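The Open Bin: Sorting Small Household Goods Without Losing Them

Print this article | E-mail this article

July 15, 2024

Most small household goods spend their lives in a container with other small household goods. The container is usually chosen last, from whatever the store has left, and it determines most of what follows.
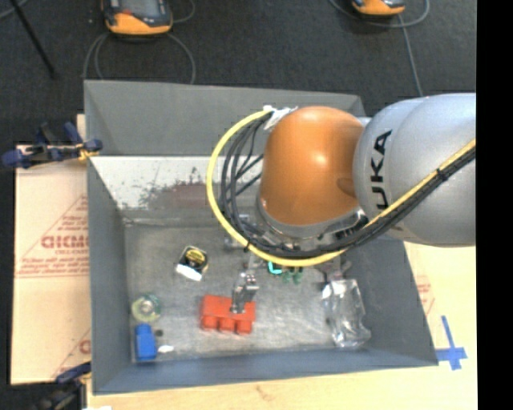
Why the walls slope

A bin with vertical sides holds more for its footprint than one with sloping sides. It is also harder to use. An item pushed against a vertical wall has to be pinched from above, and there is no room for fingers on the far side. A sloping wall leaves a wedge of space beside the item near the top, and anything that leans on the slope tends to slide back toward the floor.

The cost is volume. The Tatcombe open bin loses 10 percent of its capacity to the slope compared with the straight-sided Skekance tote of the same rim size. For bulk storage, buy the tote. For a bin that is reached into every day, the lost space is a fair trade. Sloped bins also nest when empty, and straight ones generally do not.

Color and finish

Gray is a dull choice and a good one. A red or orange item shows up against it at once. Clear packaging is the difficult case on any background, and a matte wall helps because it throws back fewer reflections to compete with those from the plastic. Glossy white bins look cleaner in the store and perform worse under a ceiling light.

How full

Keep the contents to a single layer. Once items are stacked, the bottom layer is found by digging, and digging rearranges everything above it. The Rebelo storage guide sets a limit of 10 items for an open bin, which suits blocks and boxed goods but is generous for anything in a bag. Bagged items spread, and they cover their neighbors.

Block-shaped items should lie on their widest face. Those with feet or short projections catch on bags and should be kept toward one end. Round items go against the slope, where they settle.

Packaging

Leave clear packaging on if the item has loose parts. Otherwise remove it. Packaging adds bulk, slips against its neighbors and gives a poor grip at the corners. If it stays, fold the excess under and turn the stiffest edge up, so there is something to take hold of.

Placement and upkeep

An open bin works best on the floor or a low shelf, with the rim below elbow height. The Priltitz catalog lists a suitable low stand as part 1259. Allow 2 inches behind the back wall for cleaning.

Empty the bin completely twice a year; June and December are easy to remember. Wipe the corners first, where grit collects, and return only what has been used since the last time.

Print this article | E-mail this article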